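迪利瓦诺（Dilivano）婚礼摄影服务联合会
理事会例会会议纪要（9月）

主持人：多纳尔·卡罗尔（Donal Carroll）
会议时间：下午2时开始，4时50分结束
会议地点：联合会二楼会议室
出席情况：应到理事11人，实到8人，符合章程规定的法定人数
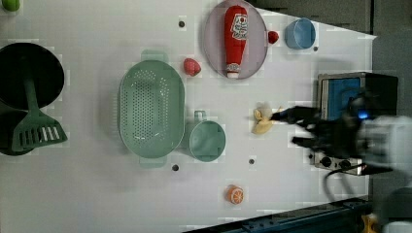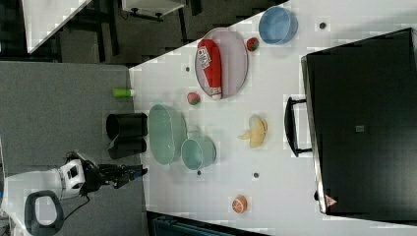

本页最后修改：9月 上午10:37

一、确认议程及上次会议纪要

会议由多纳尔·卡罗尔主持。主持人宣布到会人数符合规定，会议有效。秘书处宣读本次会议议程，与会理事无异议。

会议审议了上次例会纪要。有理事提出，上次纪要第四项中“样片交付”一词应改为“小样交付”，以免与签约前供客户参考的样片混淆。经表决，同意修改后通过。

二、关于标准服务合同文本的修订

合同工作组汇报了《婚礼摄影标准服务合同》修订稿的起草情况。现行文本自启用以来，会员单位共提交书面意见37条，其中涉及交付期限、改期及底片归属的意见较为集中。工作组对上述意见逐条作了答复，答复表已随会议材料发送各理事。

与会理事就下列条款进行了讨论：

（一）交付期限。修订稿拟规定，精修照片应于婚礼结束后八周内交付，相册应于客户确认版式后六周内交付。有理事认为，旺季期间相册装订周期不由摄影方掌握，六周的规定对规模较小的工作室压力过大。经讨论，会议同意在条款中增加“因装订方原因造成延误的，摄影方应在知悉后三个工作日内书面告知客户，并提供新的交付日期”。

（二）改期与取消。修订稿将改期分为婚礼日前九十天以上、三十天至九十天、三十天以内三档，分别规定定金的处理办法。会议原则同意三档的划分。对三十天以内改期是否允许保留全部定金，理事意见不一致，请工作组另拟两个备选方案，提交下次会议。

（三）主摄影师更换。会议确认，合同中指定主摄影师的，未经客户书面同意不得更换。因疾病或意外确需更换的，应提供资历相当的人员，并允许客户在收到通知后选择解除合同、退还全部定金。该条款一致通过。

（四）照片的宣传使用。修订稿要求摄影方在签约时单独取得客户的宣传使用授权，不得以默认勾选方式处理。涉及未成年宾客的照片，须另行取得其监护人同意。会议通过该条款，并要求秘书处拟定授权书范本，附于合同之后。

三、关于客户投诉处理情况的通报

秘书处通报，本季度共受理客户投诉8件，其中五件经调解达成一致，两件仍在处理，一件因投诉对象不属于会员单位，已告知客户向有关部门反映。

已办结的投诉中，有三件与交付延期有关，一件涉及仪式环节漏拍，一件涉及合同所列第二摄影师未到场。涉及第二摄影师未到场的一件，会员单位克罗宁摄影工作室（Cronin）已退还相应费用并向客户书面致歉，客户表示接受。

有理事建议今后在季度通报中隐去会员单位名称。主持人说明，现行办法规定，已办结且经双方同意公开的投诉可以具名通报，本件符合该条件。会议未对现行办法作出改动，请秘书处将该建议列入下一年度规则修订的议题清单。

四、关于年度婚礼摄影作品展

展览工作组汇报筹备进展。本年度作品征集已截止，共收到投稿657幅，经形式审查后进入初评。投稿分为仪式纪实、新人肖像、家庭与宾客、细节与环境四个类别，其中仪式纪实类投稿最多，细节与环境类投稿较上年减少。

会议就以下事项作出决定：

1. 展览场地选定为雅尔斯卡（Jalska）文化中心一层展厅，授权秘书处与场地方签订租用协议。

2. 初评由五名评审独立打分，评审本人及其所在单位的作品由其余评审评分。评审名单在初评结束后公布。

3. 入选作品由弗洛泰蒂冲印社（Flotetti）统一输出。冲印社提交的报价单中未列明装裱费用，秘书处应于签约前取得书面补充报价。

4. 所有入选作品须附有被摄者的展出授权。授权文件在布展前仍未补齐的，由同类别候补作品递补。

有理事询问是否允许以后期合成作品参加细节与环境类评选。工作组答复，征集通知已载明仅接受常规调色与裁切，合成作品在形式审查阶段不予通过。理事对此无进一步意见。

五、关于旺季互助排班办法

会议听取了互助排班试行情况的说明。该办法允许会员单位在摄影师临时不能到岗时，通过秘书处登记表寻求其他会员单位支援。试行期间，支援人员的到场情况总体良好，但在费用结算和原始文件移交方面出现过分歧。

经讨论，会议同意将办法继续试行至年底，并作如下补充：支援费用应在到岗前以书面形式确认；原始文件应在拍摄结束后四十八小时内移交委托单位，支援方保留备份不超过九十天；支援方不得在现场向宾客派发本单位名片或宣传资料。

一名理事对备份保留期限持保留意见，认为应与合同约定的交付期限一致，要求记录在案。

六、关于会费及经费使用

财务负责人提交了本季度收支报表。会议对报表进行了审阅，要求在下次报表中将展览支出与日常办公支出分列。会费标准本年度不作调整。尚未缴纳会费的会员单位，由秘书处发出第二次书面通知。

会议批准为秘书处更换存档用硬盘两块，费用从办公经费中列支。

七、其他事项

（一）有理事反映，部分婚宴场地近期要求外来摄影团队出示责任保险凭证。会议请秘书处汇总各主要场地的具体要求，以会员通知形式发出。

（二）关于新人摄影师培训班，会议同意将婚礼现场沟通与流程配合列为必修内容，授课安排由培训工作组另行报送。

（三）一份入会申请因缺少从业年限证明，退回申请人补充材料，下次会议再行审议。

八、待办事项

合同工作组：修改交付期限条款，提交三十天以内改期的两个备选方案。
秘书处：拟定宣传使用授权书范本；签订展厅租用协议；取得冲印及装裱补充报价；汇总场地保险要求。
展览工作组：组织初评，核对展出授权文件。
财务负责人：调整报表科目。

下次会议时间由秘书处另行通知。书面议题应于会前七日送达秘书处。

主持人宣布会议结束。

记录：联合会秘书处
审核：多纳尔·卡罗尔
分送：全体理事，各工作组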